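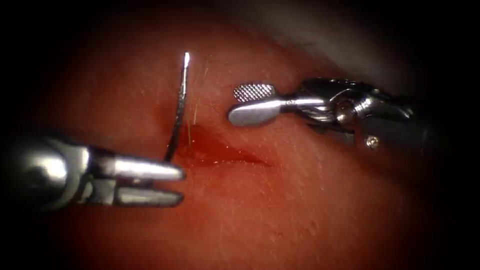

Bridotley, 12 November 2019

Figure 1. Two robotic instruments over a soft-tissue surface.

4.2 Attendance at the Evening Concerts

The Durkis Festival of Chamber Music held 13 concerts in October, divided between Whitfield Hall and the smaller Pandisitz Chapel. The hall seats 200 listeners and the chapel 125. Ticket records were kept separately at each site and were compared after the final concert. Evening programs at the chapel sold out earlier than those at the hall, although prices were the same. Visitors who bought tickets for both sites tended to choose the chapel first. The records do not show whether this choice reflected the music or the setting. Two concerts with free entry were left out of the comparison, as no tickets were issued for them. Sales by age group are treated in the next section.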